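3.2 Loudness in the Batska recordings

We measured the first 300 seconds of each Batska album, with Oakley's masters as the reference. Guitar tracks from the Bresteck sessions were treated separately.

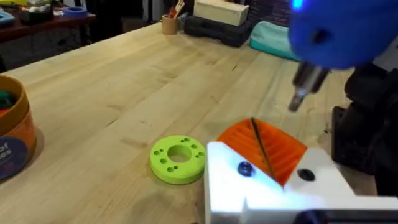

Figure 3. Gripper with ribbed finger pad over a wooden table.

Tempo was tagged by hand, following Sedgwick.
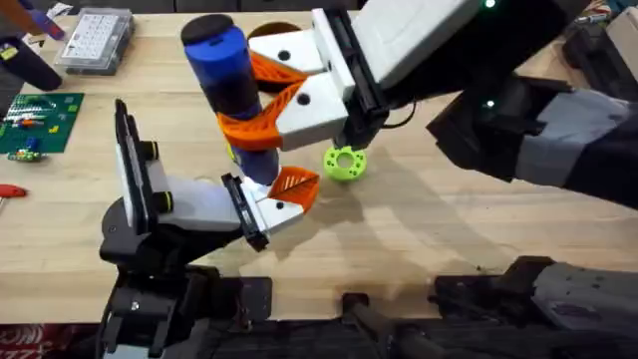 Thrash riffs depend on two guitars locking tightly in the stereo field. Where the parts drift, the attack blurs. The layout resembles the two arms in view, one from each side with the grippers meeting near the center - the parts converge on the downbeat. 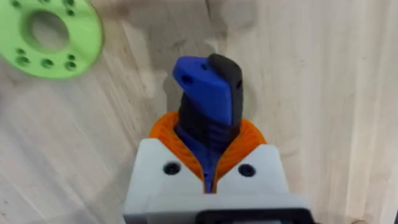

Drift was largest in the slower bridges, at some 3 percent of the beat.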